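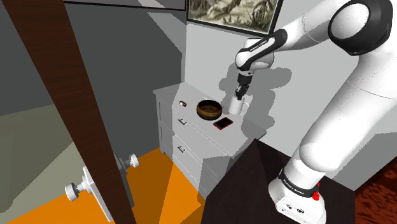
Figure 1. The simulated room, with the gripper over the mug on the white dresser.

Multum: moving household objects in simulation
Group project report, robotics module
Written up by Shayne Mudgway for the group

1. What we set out to do

The task we were given was to get a simulated arm to do a household job from a typed instruction. We picked "put the mug in the bowl" as our main one, as the mug has a handle and an opening and so can be held in more than one way. The project is called Multum, after the name of the folder we first saved it in.

We did all of the work in simulation. The lab has a real arm, but third years book it up by the end of April and we did not want to depend on it.

2. The room

We used a ready-made room with a Franka arm model already placed in it. The room has a door, furniture and a few small things: a bowl, a mug and a phone with a red case. We left the layout alone. Two of us wanted to clear out everything except the mug and the bowl, but our supervisor asked us to keep the rest so that the arm had something it could knock into.

Getting the room to load took longer than planned. The lab machines had an older graphics driver, and the first week went on that. Anyone taking this on next year should check the driver before doing anything else.

3. Collecting demonstrations

We drove the arm by hand using a game controller. A demonstration was kept if the mug ended up in the bowl and was dropped if the arm hit the furniture. We recorded 139 and kept 100. Most of the rejected ones came from the first Thursday, when none of us had got used to the wrist control.

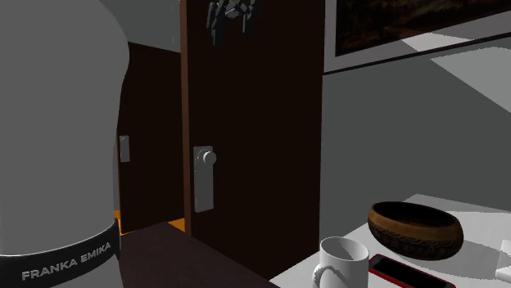 We had two camera views to choose from at first and argued about which to train on. One gives a good look at the tabletop but the arm itself can take up a large part of the picture. The other shows more of the arm and less of what is in front of the mug. In the end we used both, which roughly doubled the training time but gave steadier results.

4. Training and results

We trained two versions. Tumer used a single view and Hurero used both. Each was run 100 times with the mug moved a little between runs.

Tumer: 51 successes
Hurero: 76 successes

The commonest failure in both was closing the gripper too early, so that the fingers pushed the rim and tipped the mug over. Hurero did this less often. A few runs failed because the arm stopped high up and never came down - we did not find out why.

5. What we would change

We should have fixed the rules for a good demonstration before we started recording. Three of us were marking them and we did not always agree. We would also record more with the mug handle turned to different sides.

The room files and the scripts are in the Kakakhel folder on the shared drive. The controller settings are in there too, in a separate text file, and they need to be copied across by hand before the first run.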